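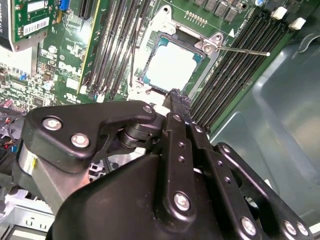
How do you find out which way a stone row or passage tomb lines up with the sun?

Measure the bearing of its long axis and the height of the horizon along that line, then compare both with the calculated sunrise or sunset direction for the site.

What to bring
A sighting compass, a clinometer, two ranging poles and a 100 m tape. A phone compass is not accurate enough.

Step 1. Mark the axis
Set one pole at each end of the row, centered on the stones. In a passage, use the midpoint between the walls at the entrance and at the back.

Step 2. Take the bearing
Sight from pole to pole, then walk to the other end and sight back. The readings should differ by 180 degrees. If they are off by more than 2 degrees, look for iron nearby — fence wire is the usual cause — and repeat.

Step 3. Correct to true north
Apply the magnetic declination for the site and the date of the reading.

Step 4. Measure the horizon
Read the angle from eye level to the skyline along the axis. A high ridge moves the visible sunrise well along the horizon.

Step 5. Compare
Enter latitude, horizon height and the assumed building date into a declination calculator. The tilt of the earth has changed slowly, so a present-day solstice value will be a little off.

Record fallen or reset stones separately.

Vicente Lagos, revised June 2022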